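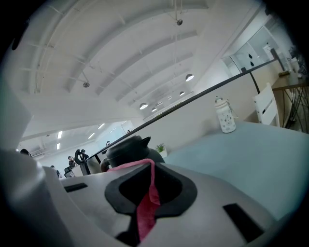

The report from Givine runs to two pages and uses the word "anomaly" five times. I have read it more often than it deserves. What happened, once you scrape the varnish off, is that a robot trained to tidy desks shut its fingers on the strap of a bag, pulled, and went on pulling until the bag, a lamp and a full mug of tea were on the floor. The bag was still on its owner's shoulder when the pulling began. She had a sore neck over the weekend and was back at work after it.

Dremex, who built the thing, say the strap was "outside the expected range of objects". I'd like to know who was doing the expecting. Desks have straps on them. They have lanyards, headphone leads, scarves, the cord of somebody's glasses. A tidying robot that hasn't reckoned with soft things that may be fastened to a person has not reckoned with an office.

We are told the answer is more data. The training set had 836 recordings made with handheld grippers, people walking up to desks and picking things up the way they'd like the robot to do it. Fine. I have no quarrel with the method, and it's a good deal cheaper than wheeling a robot round all day. But a person holding a gripper knows when a strap has snagged. They feel it in the wrist and let go without thinking, and unless something in the tool measures that tug, the recording keeps the letting go and loses the reason for it. Make another 836 the same way and you have the same hole, only better lit.

Geetha Fernandes, who used to sign off lifting gear for a living and now writes the Lencho newsletter, made the point more bluntly last month. Her old trade would never have passed a hoist that couldn't tell it was overloaded, however many times somebody had shown it a nice lift. The sales people at Flillix, who lease the robots out, replied that theirs gets it right 80 per cent of the time on objects it has never met before. They seemed pleased with this. I wouldn't keep a kettle that did.

The fix they've announced is a software update in December and a sticker asking staff to keep "personal items" clear of the work area. So the desk must now be tidied before the tidying robot comes. I notice the sticker arrived first.

A limit on pulling force would have cost them some speed. The robot would give up on things it could have moved, the demonstration would look worse, and a few sticky drawers would stay shut. I can live with that. A stop button within reach of the desk would have helped too; the one at Givine was by the door, and on that Friday it took a colleague two goes to find it.

I don't think these machines are wicked or that they should all be sent back. I do think "anomaly" ought to be kept for things that are hard to foresee, and a bag strap on a desk isn't one of them.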